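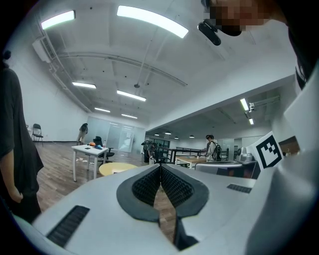

在墙上打孔装膨胀螺栓和胀塞:从找线到拧紧

发布:2018-06-10
作者:Fedir Vasylenko
分类:手动工具与电动工具 / 墙面固定

本文讲怎样在室内墙面上打孔、装固定件,把一块层板挂上去。用的例子是一块长层板,下面两只Konik折角支架,墙是常见的混凝土墙和砖墙,外面有抹灰层。挂吊柜、装毛巾杆、固定电视支架,步骤大体一样,区别在孔径和固定件的大小。石膏板隔墙放在后面单独讲。

一、先弄清楚墙是什么做的

同一套房子里往往有几种墙。承重墙多半是混凝土,隔墙可能是实心砖、空心砖、加气块,也可能是轻钢龙骨加石膏板。固定件要跟着墙走,所以第一步先判断墙体。

敲。用指节在墙上不同高度敲几下。声音发闷、手疼,是混凝土或实心砖。声音略空、但不颤,多半是空心砖或加气块。声音很空、有轻微颤动,是石膏板。抹灰层空鼓的地方也会发空,只在一小块范围内空、周围又实,就要考虑是空鼓。

看。把开关面板拆下来之前先断电,拆开以后看底盒边缘的断面,能看到墙体材料。踢脚线后面、吊顶检修口里面也常常露出毛墙。

试。在层板将来能挡住的位置,用小钻头打一个浅孔,看出来的粉末。灰白色、很细、进得慢,是混凝土。红色或橙色,是黏土砖。白色、松、进得非常快,是加气块。白色粉末打了一点点之后突然一空,是石膏板。抹灰层的粉也是灰白的,要钻过抹灰层再看。

抹灰层厚度在这一步顺便量出来。钻头刚穿过抹灰层时阻力会变,停下来,用细铁丝伸进去量一下记住。后面选胀塞长度要用到这个数,抹灰层不承重,胀塞必须有足够的长度落在墙体里。

二、查管线

水管和电线的走向通常是竖直或水平的,从开关、插座、龙头往上、往下、往两边延伸。这些位置的正上方和正下方不要打孔。斜着走线的旧房子也有,所以光靠推断不够,要用探测器扫。

探测器的用法:先在一块确定没有东西的墙面上校准,贴紧墙面,按住按键,等提示结束再移动。移动要慢,横着扫一遍,竖着再扫一遍,两个方向都有反应的地方用铅笔画叉。混凝土墙里有钢筋,金属档会响得很密,换到交流电档再扫,看有没有带电线路。交流电档只能查到通电的线,扫的时候把这一路的灯打开。

卫生间和厨房的墙要格外小心。塑料水管用普通探测器查不出来,有装修时拍的照片或者图纸就翻出来看。没有照片的,沿着龙头的竖直方向和两个出水口之间的水平方向都避开。

地暖从墙脚上来的那一段也要避开,分水器上方的墙面不要动。

打孔的时候,把这面墙涉及的电路在配电箱里关掉,电钻从别的房间接线过来,或者用充电的。

三、工具和材料

冲击钻或者电锤。砖墙用冲击钻够了。混凝土墙建议用电锤,冲击钻也能打,要慢得多,钻头也磨得快。两者的钻头柄不一样,冲击钻用圆柄或六角柄,电锤用四坑柄,买的时候看清楚。

钻头。硬质合金头的石工钻头,直径跟胀塞一致。头部的合金片如果已经磨圆了就换新的,旧钻头打出来的孔偏小,胀塞塞不进去,硬敲会弯。

卷尺、铅笔、水平尺。水平尺越长越好,长度最好接近两只支架之间的距离。短水平尺要配一根直的铝方管一起用。

橡胶锤或普通小锤、螺丝刀、套筒扳手、吹尘球或者打气筒、细毛刷、美纹纸胶带、吸尘器、护目镜、防尘口罩、耳塞。

胀塞和螺钉。轻载用尼龙胀塞配木螺钉或自攻螺钉,重载用金属膨胀螺栓。包装上会写孔径、孔深和适用墙体,以包装上的为准。散装的没有说明,我一般不买散装的。Krasniqi五金店的柜台上把胀塞按墙体分了盒子,不确定的话把试孔打出来的粉带一点过去给他们看。

四、选固定件

实心墙,也就是混凝土和实心砖,尼龙胀塞靠挤压孔壁固定。螺钉拧进去,胀塞撑开,跟孔壁之间产生摩擦。条件是孔要圆,孔径要对,孔壁要硬。

空心砖里面有空腔,普通胀塞的后半截可能正好悬空,撑开了也没有东西可抵。要用加长的多段胀开式胀塞,至少跨过两道砖壁,或者用化学锚栓配网套。

加气块很软,普通胀塞拧紧时会把孔壁挤碎。要用加气块专用的胀塞,外面带大螺旋翅片。重的东西不要只靠加气块,能做穿墙螺栓就做穿墙螺栓,墙背面加垫板。

石膏板用飞机胀、蝴蝶胀或者自钻式胀塞,见第九节。

螺钉长度这样算:支架的厚度,加抹灰层的厚度,加胀塞长度,再加一个螺钉直径。螺钉尖要稍微穿出胀塞的尾端,胀塞才能完全胀开。螺钉太短是最常见的毛病,装上去当时很紧,过一阵子往外退。

金属膨胀螺栓只用在混凝土和结实的实心砖上。砖墙的边角处不要用,拧紧的力会把砖撑裂。离墙的阳角和门窗洞口边缘要远一些,混凝土墙也是一样,具体的最小边距包装上有。

五、画线和定位

先定层板的高度。让一个人把层板举到墙上,另一个人站远看一眼,满意了就在层板下沿点一个铅笔点。层板下沿就是支架上沿,记住是哪一条线,不要到后面弄混。

把水平尺放在这个点上,调到气泡居中,轻轻画一条线。画线之前先检查水平尺本身准不准:把尺子贴在墙上,气泡居中,画一条线;然后把尺子左右调头,放回同一条线上再看气泡。气泡仍然居中,尺子是准的。偏了,说明尺子有误差,换一把,或者调头前后各画一条,取中间。

不要以踢脚线、吊顶线或者瓷砖缝为基准去量。这些线本身常常不水平。如果层板离吊顶很近,真水平反而看着是斜的,这时候按眼睛看着顺的来,两端跟吊顶的距离取一致。

接下来定支架的水平位置。支架从层板两端往里缩一点,中间的跨度不会太大,层板不容易弯。我用的这块层板,两只支架的中心各离板端300毫米。板子薄或者要放书的话,中间再加一只。

把支架贴在墙上,上沿对齐水平线,用尖铅笔或者细螺丝伸进孔里做记号。先做一只支架的上孔,别的都先不做。很多人一次把所有孔都标好打好,打完发现有一个孔偏了,其余几个就都对不上了。

标记要画成十字,线要长一点,超出将来的孔。圆点一开钻就没了,十字还能看出偏了多少。

在标记上贴一块美纹纸,透过美纹纸重新描一遍十字。美纹纸能减少墙漆崩边,瓷砖上还能防止钻头打滑。贴的时间不要长,打完就撕,撕的时候贴着墙面往回拉,不要垂直往外扯。

六、打孔

在钻头上做深度标记。孔深要比胀塞长,多出来的部分装落下来的粉尘。尼龙胀塞,我的习惯是多打15毫米。有深度限位杆的就用限位杆,没有的在钻头上缠一圈胶带,留个小尾巴,尾巴扫到墙面就停。胶带打几个孔以后会往后滑,隔一会儿看一眼。

戴护目镜和口罩。打头顶以上的孔时护目镜一定要戴严。

接灰。简单的办法是撕一张便签纸对折,贴在孔的下方,折成一个小兜。或者让人拿着吸尘器的管口靠在孔下面。吸尘器用完清一下滤网,水泥灰很细,容易堵。

起钻。把冲击功能关掉,低速,钻头尖对准十字中心,转出一个浅坑。浅坑有了以后退出来看位置。偏了,趁现在还浅,把钻头稍微倾斜往回带,修正坑的位置,然后扶正继续。位置对了,再打开冲击功能。

钻身要垂直于墙面。站姿比手重要:两脚分开,后手握把跟钻头成一条直线,前手握辅助手柄。让旁边的人从侧面看一眼,上下是不是歪;自己负责看左右。没有人帮忙,就把一面小镜子贴在墙上,钻头和镜子里的倒影成一条直线就是正的。

用力要均匀,不要压死。电锤靠自己的锤击往里走,压得太重,锤击反而打不出来。冲击钻需要的推力大一点。每进去一段就往外退一退,把粉尘带出来,不停转地进出。

遇到钢筋。混凝土墙里进得好好的,忽然不进了,声音变尖,没有粉末出来,多半碰到钢筋了。停下来。不要换金属钻头硬打穿,承重墙的钢筋不能随便断。把孔往旁边挪,支架跟着挪;挪不开的话换一个高度。废孔用修补砂浆填实。

遇到石子。混凝土里的大石子也会让钻头走不动,跟钢筋的区别是还有一点细粉出来。这种情况放慢,坚持打,或者用旧钻头伸进去拿锤子敲几下,把石子敲裂再打。钻头碰到石子的侧面会跑偏,注意看孔有没有斜。

砖墙。实心砖先试着不开冲击,砖比较软的时候纯旋转就能打进去,孔更圆。空心砖一定不要开冲击,砖壁薄,一冲背面会崩掉一大片。加气块也不要开冲击,甚至可以用手钻。

落在砖缝上的孔,要看灰缝结实不结实。老房子的灰缝一抠就掉粉,孔打进去是松的,胀塞跟着转。尽量往砖的中间挪。

瓷砖。先用瓷砖钻头(矛头形的或者金刚石开孔的)把瓷砖这一层打穿,关冲击,低速,边打边滴一点水。穿过瓷砖以后再换石工钻头打墙体。瓷砖上的孔比墙体上的孔大一号,胀塞要整个推到瓷砖后面去,不要让它在瓷砖里胀开,瓷砖会裂。滴水的时候用充电钻,水不要往机器上流。离瓷砖边太近的地方也容易裂,能打在砖缝交叉处最省心,只要缝够宽。

七、清孔

清孔经常被省掉。孔里有粉尘,胀塞进不到底,摩擦也小,用锤子敲到一半就不动了,然后头部被敲烂。

做法:吹尘球伸到孔底吹几下,毛刷进去转几圈,再吹。吹的时候脸转开。没有吹尘球,用打气筒接一段细软管。不要用嘴吹,灰全回到眼睛里。吸尘器也可以,管口前面套一截细管。

化学锚栓对清孔要求更高,要按它的说明书做,吹、刷、吹的次数照写的来。

清完用铁丝量一下孔深。浅了就再打一点,再清。

八、装胀塞和支架

胀塞对准孔,先用手推,推不动了用锤子轻轻敲,敲到跟墙体齐平。有抹灰层而且抹灰层松的,把胀塞再往里送,送到墙体里面去,可以用一颗拧了两圈的螺钉顶着敲,然后把螺钉退出来。

手一推就整个滑进去,孔大了。处理办法有几种:换大一号的胀塞和螺钉;或者用专门的修孔布条,浸湿后裹在胀塞外面塞进去,等它硬。塞牙签、塞木片的办法在放轻东西的时候能凑合,挂重物不要这样做。

敲了几下不进,孔小了或者没清干净。拔出来重新清,不要硬敲。拔的时候拧一颗螺钉进去一点,用钳子夹住螺钉往外拔。

装第一只支架。先装上孔的螺钉,拧到支架还能转动。用水平尺竖着贴在支架侧面,调到竖直,标下孔。支架能转开就转到一边打下孔,转不开就取下来打。下孔打好、清好、装好胀塞,支架放回去,两颗螺钉都拧上,先不拧死。

装第二只支架。把水平尺或者层板本身架在第一只支架上,另一头用手托平,气泡居中,在墙上核对一下先前画的水平线。对得上就按线标孔。对不上,以现在量的为准,水平线擦掉重画。

两只支架都上好以后,把层板放上去,再看一次水平。这时候还有调整的余地。Konik支架的上孔是长圆孔,能上下挪一点;圆孔的支架没有这个余地,差得不多的话在支架和层板之间垫薄片。

拧紧。手动螺丝刀拧到明显变重,再加一点就够了。用充电起子要把扭矩调到低档,从低往高试,不要上来就用最大档。胀塞跟着螺钉一起转,说明没有胀住,停下来,再拧下去只会把孔磨大。把螺钉往外拉着一点再拧,有时候能胀住;还不行就按孔大了来处理。

金属膨胀螺栓的装法略有不同。螺栓连同套管一起敲进孔里,螺母留在头上保护螺纹,敲到套管跟墙面齐平。拧紧螺母让锥头把套管撑开,然后卸下螺母,套上支架,垫平垫和弹垫,再上螺母。有扭矩扳手的,按包装上的数值。没有的,弹垫压平以后再拧一点,不要把全身的劲都用上。

墙面不平的时候,支架拧紧会把它拉歪,或者把支架下面的抹灰压碎。在空隙处垫上合适厚度的塑料垫片再拧,垫片露出来的部分用美工刀裁掉。

九、石膏板隔墙

石膏板本身承不了多少重量,首选是把螺钉打到龙骨上。找龙骨用探测器的金属档或者一块磁铁,磁铁沿着墙面慢慢滑,会吸在固定石膏板的螺钉上。找到几个上下成一条竖线的点,就是一根竖龙骨。

轻钢龙骨很薄,用自攻螺钉或者先钻小孔。木龙骨直接用木螺钉,先打一个比螺钉细的引孔。

支架位置正好落不到龙骨上,有两个做法。一是先在墙上横着固定一根木条,木条拧在两根龙骨上,支架再拧在木条上。木条刷成墙的颜色不太显眼。二是用飞机胀或者蝴蝶胀,孔开得比较大,先量好再开,开错了很难补。翼片穿过石膏板以后在背后张开,拧的时候往外轻轻拉住,让翼片贴着板背,不然会空转。

自钻式的塑料胀塞只适合很轻的东西,相框、小钟之类。层板不要用。

石膏板墙里面也有电线,而且常常沿着龙骨走,查线一样要做。钻头一穿过板就停,不要再往里伸。

十、试重和收尾

装完先不放东西,双手按住层板的前沿往下压,慢慢加力,眼睛看支架上沿和墙之间有没有缝。支架受力的时候,上面的螺钉是往外拔的,下面是往墙里压的,所以有问题总是先在上沿露出来。出现缝隙就卸下来检查上孔。

没有缝,就把东西分几次放上去,重的放在支架正上方,靠墙一侧。过几天再看一次螺钉,松了的补拧一点。

化学锚栓要等完全固化才能受力,时间看包装,天冷要更久。没有固化之前连支架都不要挂。

铅笔线用软橡皮擦,哑光墙漆擦重了会发亮,轻一点。废孔用补墙膏填,填得比墙面稍高,干了以后磨平再点漆。孔深的分次填,一次填满会往下缩出一个坑。

钻头擦干净再收,四坑柄上抹一点润滑脂。电锤的夹头里进了水泥灰会发涩,把防尘套拉开清一清。

十一、几个常见问题

孔打斜了怎么办。斜得不多,尼龙胀塞能接受,螺钉会跟着斜,支架压不平的话垫一下。斜得多,在旁边重打,老孔填实。新孔不要紧挨着老孔,两个孔打通了就都没用了。

能不能用老胀塞。以前住户留下的胀塞,颜色发黄、边缘发脆的不要用。拔不出来的,用薄口螺丝刀沿边撬,或者直接往里捅深,外面填平。

邻居隔壁会不会打穿。孔深不大,正常的墙不会穿。薄隔墙要先量墙厚,在门洞口量最方便。

冲击钻打混凝土打不动。先看是不是反转,再看冲击档有没有拨上,再看钻头是不是木工或者金属用的。三样都对,还是走不动,去借一把电锤。我认识的Senad Ristić有一次用冲击钻在一个孔上磨了将近2小时,后来换电锤,剩下的孔很快就打完了。

胀塞颜色代表什么。各家颜色不统一,Bikano的灰色和别家的灰色不是同一个尺寸,不要按颜色配钻头,看上面刻的数字。

层板前沿往下垂。支架和墙之间没有缝而前沿低,是支架本身弯了,或者层板没有贴紧支架。在支架靠前端的下面检查固定层板的螺钉。确认是支架弯了,换承重大一级的。

租的房子能不能打。先问房东,书面留一句。退房时补孔的材料提前备好,墙漆的色号也问清楚。

读者留言

Zdenka Mujić:灰缝那一段能不能写细一点?我家是老砖房,抹灰很厚,从外面根本看不出砖在哪。

Fedir Vasylenko 回复:打一个试孔,看粉的颜色。红的是砖,灰的或者黄的、沙沙的,是灰缝。打到灰缝就往上或者往下挪半块砖的高度。抹灰厚的墙用加长胀塞,螺钉一起加长。

Crisanto Policarpio:瓷砖上贴了美纹纸还是打滑。我用的是矛头钻,转速已经很低了。

Fedir Vasylenko 回复:釉面太硬的砖,矛头钻不行,换金刚石的。起头时钻身斜着,先在釉面上磨出一个月牙形的口子,再慢慢扶正。

Ljubica Tomić:四月份按这个方法装了厨房的层板,螺钉长度那里算错了,少算了抹灰,重新买了一盒。建议把公式放到采购那一段前面。

Fedir Vasylenko 回复:下次改版时调整。买螺钉之前先打试孔、量抹灰,顺序不要反。

Crisanto Policarpio:换了金刚石的,打进去了,谢谢。

相关页面

怎样检查和校正水平尺
四坑柄钻头的磨损判断
石膏板墙的大孔修补
充电钻扭矩档位说明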